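Stetina in winter – day trip notes

Posted 2/10/19, typed on the train back so excuse the state of it.

Went up to Stetina for the open day at the old cable car. They do one every winter, before the maintenance shutdown, and you get to see the motor room and the lower workshop as well as the ride. Been meaning to go for years. Finally went.

Getting there

Hemano coach from the main bus station, bay 8. Leaves early, very early, and the driver does not wait. Two people running across the car park in ski boots got left behind. Coach was warm, seats fine, no toilet. One stop on the way at a petrol station with decent pastries. Road is good until the last village then it's hairpins, so sit near the front if you get queasy. I didn't and I did.

Return ticket is cheaper bought in advance but you have to collect it from the kiosk, which was shut when I got there, so in the end I paid the driver. Cash only. He had no change for a big note so take small ones.

The lower station

Lovely building. Green shutters, ticket hall with wooden benches and a stopped clock. Queue out of the door already. Tour groups go in every half hour and you put your name on a sheet by the door – do this FIRST, before coffee, before anything. I did coffee first and got the third group.

Our guide was Zdzisław Bednarek, who worked the line as a mechanic and now does the tours. Very good, quite deaf, shouted everything. He took us down some steep steps to the motor room where it is loud even with the car standing still. The drive wheel is taller than a person. He showed us the old brake, the new brake, and the handle for when neither of them are working, which he seemed fondest of. Kids were allowed to ring the signal bell. So were adults. I rang it.

The cable gets shortened every few years as it streches, and a slice of the old one is passed round. Heavier than you expect. Greasy too, my gloves are ruined.

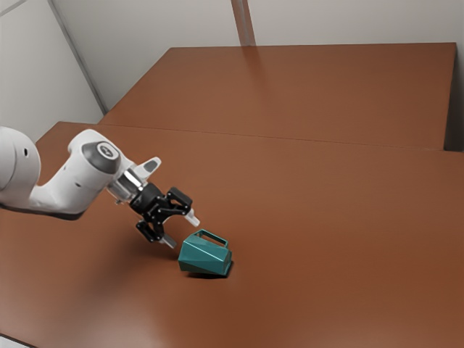 Food and drink at the top is the Golob hut and nothing else. Soup, sausages, a dumpling thing with plums, tea with or without rum. Tea comes in paper cups and goes cold in about a minute on the terrace, so next time I'm bringing a mug from home. They'll fill it for you, saw plenty of people doing it. I'd want one with flat facets like the teal one up there, since even tipped over on its side it ought to stay put on a sloping bench, and the benches on that terrace all slope. Mine at home is round and has a chip in it. Anyway the soup was great, bean with a lot of marjoram. Queue moves fast. Pay at one end, collect at the other, and hang on to the little ticket as they won't serve you without it.

The ride

Eleven minutes up. Top station is at 1,030 metres, there's a painted sign that says 1,000 and Mr Bednarek got quite cross about the sign. The car takes 41 people, standing, and ours was full. Get on last if you want the window on the valley side, the doors open that way. Fog for the first half, then straight out of the top of it into full sun and everybody went aaah. Worth the whole trip for that bit. There is a bump at each pylon, the second being the worst.

Up top you can walk left to the chapel (flat, cleared, twenty minutes) or right to the viewpoint (not cleared, I turned round). Chapel was locked but you can look in through the grille. View from the wall behind it is better than the offical viewpoint according to the woman selling candles, and she may be biased but it was very good.

Bestetti

Back down with an hour to kill so walked into the village. One street, a church, a bakery, and Bestetti, a shop selling walking sticks, sledges, postcards and every kind of fridge magnet. Over 1,000 magnets I would say, whole wall of them. Owner's grandfather made sledges for the hotel guests back when there was a hotel. The sledges are still made out the back and cost a fortune. Bought two postcards and a magnet. Stamps from the bakery, oddly.

Bakery shuts at two. Buns with poppy seed, still warm. Got four, three left by the time the coach came.

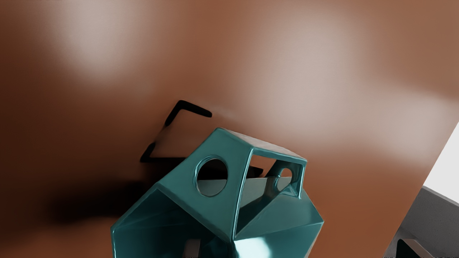 If you go

Open day is always a weekend in February, check the board at the coach station for which one. No booking.
Boots with proper grip, the path from the coach stop is sheet ice.
Earplugs for small children in the motor room.
Last car down is at four and they do mean four.
Toilets at the lower station only. The hut has one but it was frozen.
Dogs go free in the car, need a lead. Met a very nervous spaniel.
Coach back leaves from the other side of the road from where it dropped you – nearly got caught out by that one.

Might do it again in summer for the viewpoint.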